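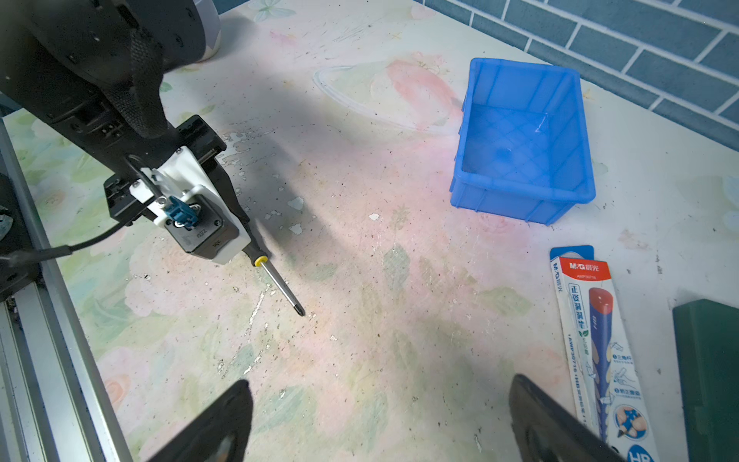 2 min read

Fudonia Carry-On Spinner, 17-inch laptop sleeve, $126

I bought my first Fudonia in March for a long weekend at a resort where the walk from the front desk to our room felt like a hike, and I've dragged it to three more hotels after that. It rolls beautifully on casino carpet (the real test, if you ask me!) and it fits in the closet of even the stingiest standard room with the door shut.

The shell comes in two finishes. I went with Dulari, the matte green one, and it hides scuffs way better than the glossy Ritchie finish my last bag had. Inside you get one deep side for clothes and one zippered side for shoes, swimsuits and whatever you pick up in the gift shop.
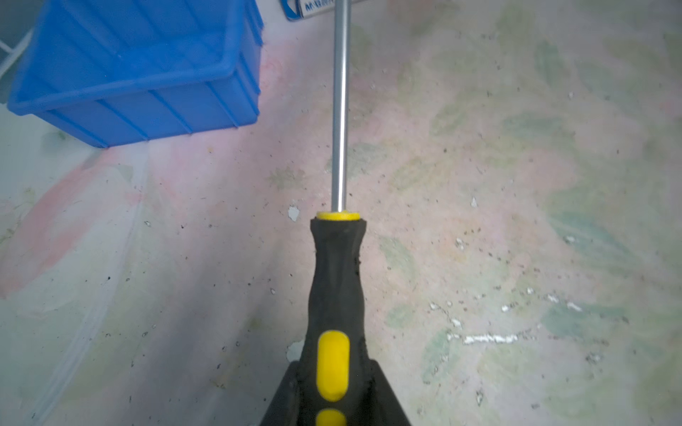 The laptop sleeve is on the outside, so I'm not unpacking my pajamas at airport security anymore. I do wish the handle had one more height setting. I'm tall, and on the middle setting I stoop a little, while the top one is a touch too high for me.

If you're going for a week, look at the Jitasari set instead. It's $369 for the carry-on plus the big checked bag, and the small one nests inside the big one when you get home. The big bag on its own holds 98 liters, and yes, I have filled it, mostly with pool clothes I never wore.

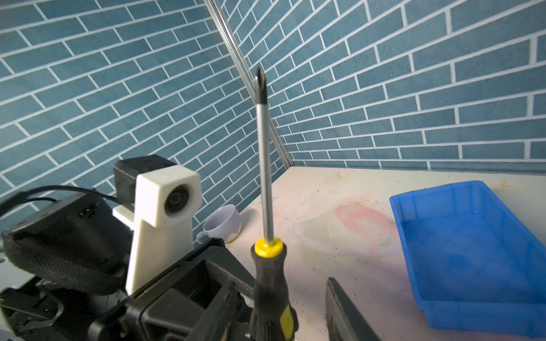
Travel Bag Desk

Both bags ship with a dust cover and two luggage tags. Returns are free for unused bags, but keep the box, they're picky about it. The green sells out first every spring, so if it's showing in stock I'd grab it.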